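Fault Report: Loss of Grip Width Data During Packet Handling Trials
Mechatronics Project, Semester 1
Submitted 09/03/2025

1. Background

The project collects hand-held gripper demonstrations of picking up wrapped snack foods, for later use in training a pick-and-place arm. Individually wrapped items were chosen as the object set. The film is thin and reflective, the contents break under moderate load, and the serrated end seals fold unpredictably when the fingers close.

The gripper has two linked arms, each ending in a compliant fingertip pad. A Toneo rotary encoder on the drive linkage reports finger opening. Frames and encoder values are written to a Zamani logger over a shared serial bus. The operator closes the fingers by trigger.

2. Description of the fault

During processing of the second batch, 41 of 69 recorded grasps showed a finger opening that did not agree with the video. In the affected recordings the logged width stopped changing before the pads reached the packet and held that value until release. Replayed on the bench arm, these trajectories left the fingers open wide enough that the packet was never gripped. In 3 replays the arm drove a pad down onto the packet and crushed the biscuit inside.

The bench arm was stopped after the third crush and its supply isolated. No person was within the guarded area at the time. The event was entered in the laboratory log as a minor safety matter, on the grounds that the arm had been following a command that did not match the recorded demonstration.

3. Investigation

Three causes were considered.

Encoder slip. The magnet was marked with paint and the gripper cycled by hand. The mark did not move relative to the shaft. Slip was ruled out.

Bus contention. Logger timestamps showed no gap in the encoder channel. Values arrived on schedule but were identical.

Filter behaviour. The logger firmware applies a hold filter that rejects any step larger than a set threshold and repeats the last accepted value. The threshold had been set for rigid blocks, which were grasped slowly. Operators closed faster on packets, and the step size exceeded the limit. Once the filter began to reject samples it had no means of recovering until the fingers reopened to near the held value.

The third cause was confirmed by closing the gripper at increasing speed on a Jevine foam test block. The held value could be produced at will above a repeatable closing speed.

4. Corrective action

The hold filter was replaced with a median filter over six samples. A check was added at the end of each recording that compares logged width with the distance between the pads as measured in the video, and flags any disagreement. The Sotix controller on the bench arm was given a downward force limit, independent of the trajectory file. The affected recordings were withdrawn and the grasps repeated.

5. Remaining work

The video check depends on both pads being visible. Strong side light on glossy film reduces its reliability, and a fallback has not been written. Retesting at full replay speed is planned for June.

Figure 1. Biscuit packet held between the fingertip pads, other wrapped items behind. 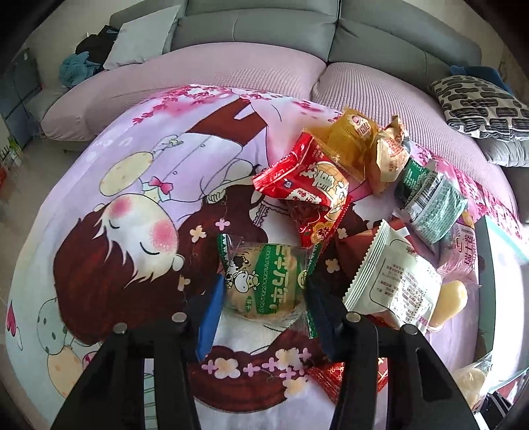 The marker's written feedback was that the force limit should have been in place before any replay was attempted, whatever the state of the data, and that section 4 ought to state the limit chosen and how it was arrived at. It also asked whether the first batch had been checked for the same held values, as the report mentions only the second.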